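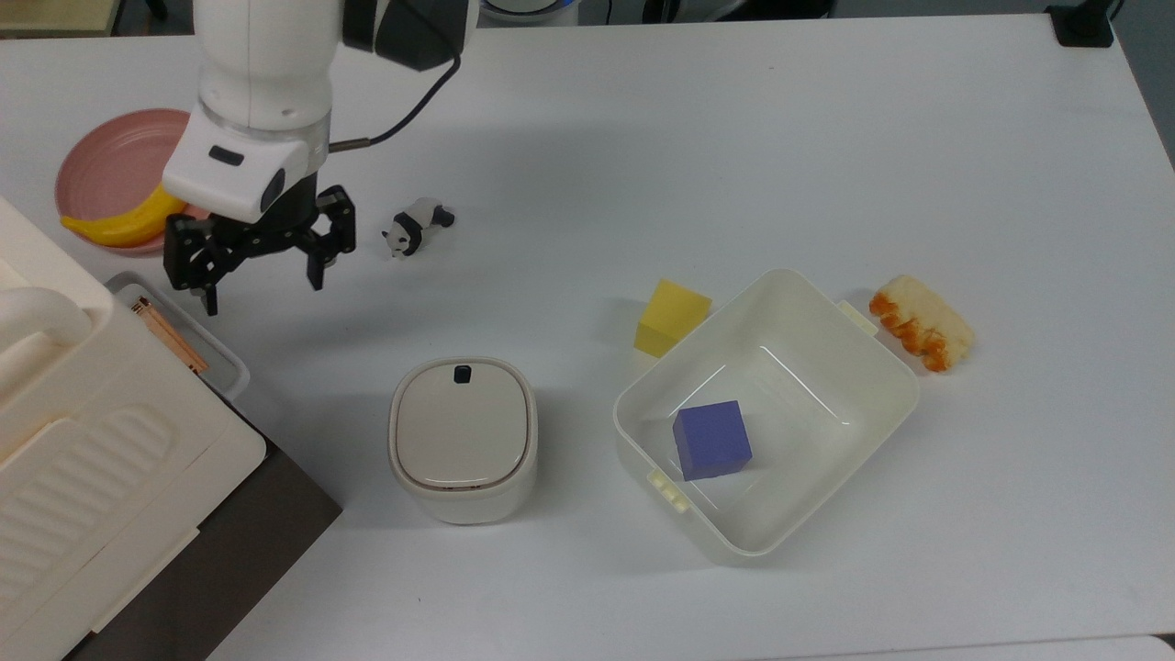

The wrist, the black gripper and the cable I fuss over more than anything else.

Welcome to the May 8, 2022 batch of bench pictures! I look after the arm we call Flida (the table it works over is Brustham, don't ask) and people keep writing in to find out what looking after it involves. Mostly it's small stuff, a hex key and a lot of patience.

The cable loop is my pet subject. Too short and it tugs when the wrist turns, too long and it snags on whatever is standing nearby, so I reset the slack every 30 hours of running and check the connector while I'm there. Then I wiggle both fingers by hand with the power off -- any play in the linkages and the pins come out for cleaning. Our log says 1,020 hours so far on the original pins, which pleases me no end.

Fulvio Mazza taught me to do the camera check last, after everything that can get bumped has been bumped. He's right, and I still forget.
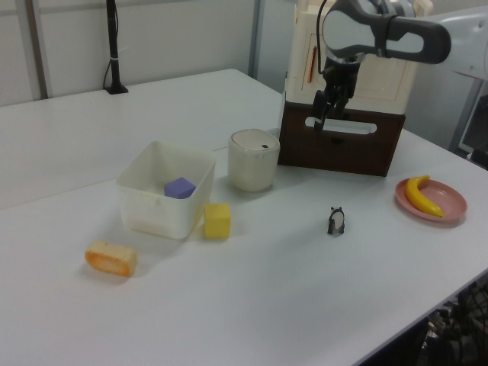 After that come 10 slow practice reaches with the speed turned way down, and I keep one hand by the stop button the whole time. If the fingers drift to one side I redo the zero position and start the 10 over. It's dull, but I put the radio on and it goes by quick enough! Back in December I skipped it once and spent a whole evening hunting for a fault that was just a bad zero.

Next up is the Valderrama table, once the new pins get here.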